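I've been putting off writing this page because I'm the one who answers the phone here, and I figured I'd just keep explaining the Gurnau to people one call at a time. Well, Sumaiya pointed out that I've now explained it a lot. So!

# Gurnau desk-clearing unit

The Gurnau is a small service robot for offices. It goes desk to desk after hours, picks up the drinks people leave behind, and takes them to the kitchen. It doesn't vacuum, it doesn't answer questions, and it has no face (I asked, they said no). We build it at Tromov and I've had one working on my own floor for long enough to have opinions.

## What it does on a normal night

You set a start time, and it works through the desks you've added on the floor plan. Bottles and cups go in the carrier. Paper, cables, bags, books and anything with a screen stay where they are. If it can't reach a thing without moving something else, it leaves it and puts the desk on the morning list.

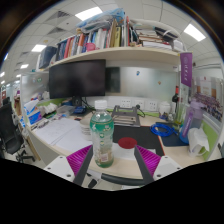 People always ask me if they have to tidy up first, and my answer is no, please don't, that would kind of defeat the purpose. The hard part of this job was never the lifting. It's getting to a bottle without knocking over whatever is next to it, and real desks are full of next-to-its. A water bottle with a white cup right beside it, loose sheets of paper on one side and a coiled blue cable on the other is a perfectly ordinary desk as far as I'm concerned, and it's the kind we tune the machine for. You can also mark a bottle as "keep" with a tag, so your nice sports bottle doesn't take a trip to the kitchen every night.

## The fingers

The two fingers have ribbed pads that give a little when they close - soft enough for a thin plastic bottle, firm enough for a mug. Pads wear out, so you get 2 spare pairs in the box, and swapping them takes a screwdriver and a bit of patience. Wipe them with a damp cloth when they get sticky. Sweet drinks are the worst for this.

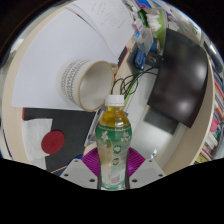
*Tea bottle in the grip, mug on its side next to it.*

Mugs lying down are slower than mugs standing up. It will try one up to 3 times and then move on. I'd love to tell you that's fixed in the next release, but Senthil Arumugam does our software and he'd be at my desk within the minute.

## What changed for the people

This is the part I care about most, so bear with me. Busisiwe Nkosi runs the evening cleaning crew at Gastton, where they have 163 desks on one floor. When the unit came in last September her crew was worried about their hours, and I think they were right to ask. Gastton put it in writing that nobody's shift would get shorter. What did change is the order of the evening. They used to start with a cart and a whole lot of cold coffee, and now they start with floors and kitchens and get to the windows, which hardly ever got done before.

It also made some new work! Somebody has to unload the carrier, check the morning list and keep the floor plan up to date when desks move. Busisiwe asked for that to be a named job with extra pay, and Thabiso Lekota has it now. He's quicker with the floor plan than I am.

Office staff had a different gripe. A few of them didn't like a machine around their papers at night, and fair enough. Any desk can be taken off the route from the tablet, no manager needed, and it stays off until the person puts it back on.

## The basics

- Runs one full route on a charge, up to 91 desks
- Two-finger gripper with replaceable ribbed pads
- Lift-out carrier, dishwasher safe
- Tablet with floor plan and morning list
- Half a day of training on site, for cleaning staff and office staff together

Bigger floors need a second unit or a charging break in the middle. Gastton does the charging break.

## Ordering

Rondonuwu handles delivery and setup for us. Send me a floor plan and the time your building empties out, and I'll get back to you with a price. Ask for Wubit Negussie - I'm usually the one picking up anyway.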